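December 8, 2021 — field notebook, lower meadow

Back to this one after a long gap, and glad of it. I had meant to write up the meadow in July, when Marisol Blackwood and I first laid out the plots for the Ndung'u survey, but the pages went to soil tables instead and the place itself never got its due. So, a slow entry with a mug of tea at my elbow.

The big flat stone is still our reference point, and I've grown fond of it. Everything gets taped from the rounded left end, which is easy to find again even in tall grass. Plot 6 is the farthest out, up toward the trees, and the tape needs two people if there's any breeze at all. Total line for the set comes to 528 feet, same as my old sketch, so I'm leaving the sketch alone. 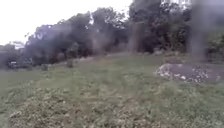 Lower meadow looking up to the tree line, reference stone at right.

I'd like us to treat the straw-colored patch on the near side as its own cover type. On the summer sheet we lumped it in with the tufted green and I think that muddied the numbers. Same question for the thin, brownish strip along the foot of the trees — Marisol calls it a track, I've been writing "bare margin," and we ought to pick one before the sheets go to Trekent.

The pale specks on the stone could be lichen, could be bird droppings. I've put a question mark in the column. Bring the hand lens next time, and the spare pegs from the Cirnex box.

Still to do: relabel bags for plots 2 and 6, copy the tape readings into the blue binder, ask Marisol for her margin widths.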